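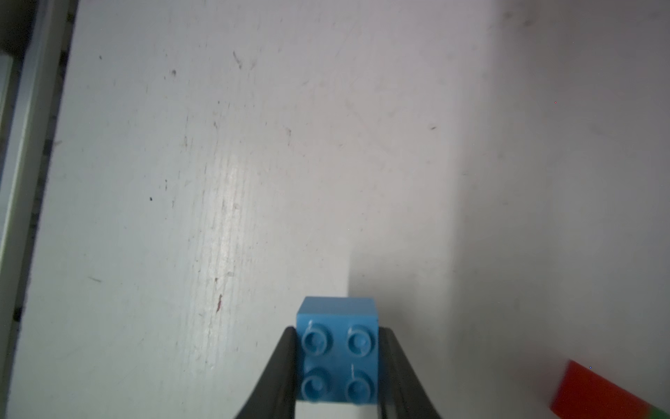
# Iltbridge Bricks: data card

Home Docs Files Changelog Contact

## Summary

Iltbridge Bricks is a catalog of short building tasks done with small interlocking toy bricks on a white tabletop. Each entry covers one task: picking up a brick, placing it, pressing it onto another, or taking a stack apart. The current release contains 653 entries. Maintainer: Brigitta Steiner. Brick inventory and naming rules: Halvard Dahlgren.

## Brick naming

Bricks are named by color, then stud grid, then height class.

- `blue_2x2_brick`: four studs, two by two, full height
- `green_2x4_brick`: eight studs, full height
- `ltgreen_2x4_plate`: same grid, one third of the height

Blue is a single class. Sky blue and medium blue are not separated, as the two sort differently under different lamps and early labels were inconsistent. Light green and bright green are kept apart.

Stud count is read from the top face. If the top face is covered by another brick, the grid is taken from the build sheet and the field `grid_source` is set to `sheet`. Otherwise it is set to `view`.

Scratches, mold flash and worn stud edges are not labeled. Bricks are retired from the inventory when they no longer hold under their own weight upside down. Retired bricks keep their ID and it is not reused.

## Stack records

A stack is any group of two or more bricks joined by studs. Bricks that only touch are recorded as separate items, even when they are the same color.

Stacks are written from the bottom up, one layer per line. Within a layer, bricks are listed left to right as seen from the near edge of the table. A brick attached to the side of the top brick's column gets its own line with the prefix `side:`.

Mixed red and green stacks are the most common type in this release. The top brick determines the folder, so a stack with a green brick on top is filed under `green/` whatever is under it.
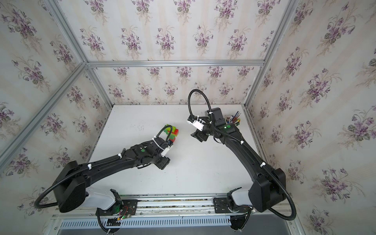
## Work surface

The table is white and is treated as plain background. Scuffs, streaks and specks are left in. Do not mask them. The patterned wallpaper on the surrounding walls is also left in; the flowers in it caused false color matches in version 2, and the wall area is now excluded from the color check by default (`--skip-walls`).

Position on the table is given as a coarse zone:

1. near, middle or far
2. left, center or right

A stack on a zone boundary takes the zone that holds most of its bottom layer.

## Task types

| code | task | end state |
|---|---|---|
| P | pick | brick clear of table |
| L | place | brick at rest, studs up |
| J | join | studs fully seated |
| S | split | two parts, both at rest |

J is the hardest to label. A brick counts as seated when there is no visible gap along any side. A gap on the hidden side cannot be ruled out from one view, so J entries with a single view carry `seat_conf: low`.

## Splits

The held-out set has 200 entries. It was drawn by stack and not by entry, so no build sheet appears in both sets. The remaining entries are for training.

## Known problems

- 9 entries have a `side:` line with no height. Use the build sheet.
- Plates pressed between two bricks of the same color are sometimes missing from the layer list.
- The Plastham build sheets number layers from 0. All others number from 1.
- Sheets imported from Bokbridge use `lime` for light green. The loader maps it, but a plain text search will not find it.

## Changes in version 3

Zones replace the old centimeter grid. The Baloyi sheets were relabeled in December using the current naming rules. The `size` field was removed; use `grid` and `height`.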